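Sitside toaster oven mornings find a permanent home

9 Aug 2020

If you have walked past the Sitside community kitchen on a weekday lately and caught the smell of warm bread coming out the side door, you can stop wondering. The toaster oven mornings, which began as a stopgap while the big range was out of service, are staying on the calendar, and from October they will have a shelf, a sink and a proper cupboard to call their own.

The idea is a modest one, and people seem to like it all the better for that. Anyone in the neighborhood who wants to make a simple breakfast or a light lunch, and who maybe has no oven at home or just doesn't care to heat one up for a single slice of toast, can come in and use a small counter setup for as long as it takes. There's a toaster oven, there are bowls and plates, and there's fruit to cut up while the bread browns. You bring what you like to eat and you wash what you used. That's pretty much the whole rule book, although there is a longer one taped inside the pantry door for those who enjoy that sort of thing.

Numbers have been kind. The kitchen counted 2,096 visits in its last full year, and 33 households have now put their names down as regulars for the morning sessions. The kitchen office tells us that the busiest stretch is the hour right after the doors open, when folks coming off a night shift share the room with folks on their way to a day one, and that the marmalade goes faster than anybody planned for.

Part of the charm, if you ask us, is how small everything is. A full-size kitchen can be a bit much when you are cooking for one (all those drawers!), and a table with a few light dishes on it feels like something you can manage before you're properly awake. The dishes themselves are a cheerful mix of greens and blues, and the regulars have grown attached to them in the way people do with mugs.
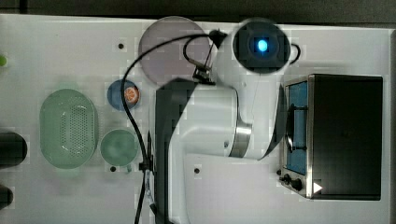
The permanent setup will be paid for with a grant of $1,000 from the Cabanatuan Street merchants' fund, and the kitchen has already decided where most of it is going. There will be 13 new place settings, a deeper sink, and a second power circuit so that the toaster oven and the kettle can run at the same time without anybody having to stand guard at the breaker box. Whatever is left over goes toward fruit — oranges in winter, mostly, and whatever looks good and costs little the rest of the year.

Flasiritz, the secondhand housewares store on the corner, is also lending a hand. It has set aside a bin by the register for bowls, colanders and small plates in good shape, and everything that lands in the bin comes over to the kitchen at the end of the month. Plastic is fine, chips and cracks are not, and please, no more fondue sets. The kitchen has enough fondue sets to last it a good long while.

Longtime visitors will be glad to hear that Tina is coming back too. Tina, for those who haven't met her, is the old rolling cart with the squeaky left wheel that used to carry the clean dishes from the sink to the table, and she has been in the storage room since spring waiting on a new caster. The caster has arrived. She should be rolling again well before the new cupboard goes in, and there is talk of a coat of paint, with yellow in the lead at the time of writing.

A couple of housekeeping notes, while we have you. Crumb trays need to be emptied after every use and not just at closing time, and orange peels go in the compost pail under the counter, never down the drain. The drain has had a hard year. If you're bringing children, the step stool is in the hall closet, and it needs to go back there when you're done, as the cleaning crew keeps finding it in interesting places.

Sessions run on weekday mornings from 7 to 10, and the door on the alley side is the one to use. You don't have to sign up the first time. If you think you'll be coming often, ask at the desk for a regular's card, which gets you a spot on the fruit list and a hook for your apron.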